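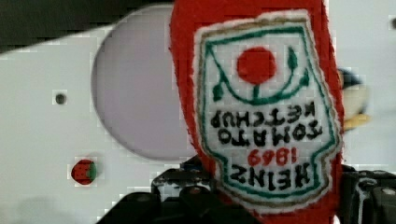
Nandau: Tierheim nimmt 26 Wellensittiche aus einer Wohnung auf

Das Tierheim Nandau hat am Donnerstag 26 Wellensittiche aus einer Zweizimmerwohnung im Stadtteil Clurkov übernommen. Das teilte der Trägerverein am Wochenende mit. Die Halterin hatte sich selbst gemeldet und um Hilfe gebeten. Nach Angaben des Vereins hatte sie vor vier Jahren mit zwei Paaren begonnen und die Nistkästen nie entfernt.

Die Vögel sind in der Krankenstation des Tierheims untergebracht, getrennt vom übrigen Bestand. Bei acht Tieren stellte die Tierärztin Grabmilben fest, drei weitere haben stark verlängerte Krallen und Schnäbel. Ein Hahn wurde wegen einer alten Flügelverletzung geröntgt, er wird voraussichtlich nicht mehr fliegen können. Alle anderen gelten als unauffällig. Die Ergebnisse der Kotproben stehen noch aus.

Bis zum Abschluss der Behandlung werden keine Tiere abgegeben. Der Verein rechnet mit vier bis sechs Wochen. Danach sollen die Sittiche nur paarweise oder in kleinen Gruppen vermittelt werden, außerdem an Halter, die bereits einen einzelnen Vogel haben und einen Partner suchen. Verlangt wird ein Käfig von mindestens 160 Zentimetern Breite oder eine Zimmervoliere, dazu täglicher Freiflug. Die Schutzgebühr beträgt 50 Euro pro Paar.

Für die Unterbringung fehlt es derzeit vor allem an Platz. Die Außenvoliere auf dem Gelände ist seit dem Sturm im Februar gesperrt, das Dachgitter muss erneuert werden. Die Firma Pesonen hat den Auftrag erhalten und will Anfang Oktober mit den Arbeiten beginnen. An Spenden sind dafür bisher 1581 Euro eingegangen. Den Rest übernimmt der Verein aus Rücklagen.

Gesucht werden außerdem Kolbenhirse, Naturäste von ungespritzten Obstbäumen und gebrauchte Transportboxen für Kleinvögel. Plastikvögel und Spiegel nimmt das Tierheim nicht an. Körnerfutter ist ausreichend vorhanden, das Futterhaus Flarnent hat mehrere Säcke geliefert.

Der Verein weist darauf hin, dass Wellensittiche ganzjährig brüten können, sobald ihnen eine Nisthöhle zur Verfügung steht. Wer keine Jungvögel aufziehen möchte, sollte Kästen und andere dunkle Hohlräume aus dem Käfig nehmen.

Sachspenden können dienstags bis freitags von 14 bis 17 Uhr am Tor abgegeben werden. Besuche in der Krankenstation sind nicht möglich. Interessenten können sich über das Formular auf der Internetseite des Tierheims vormerken lassen.

Stand: Sonntag, 21. September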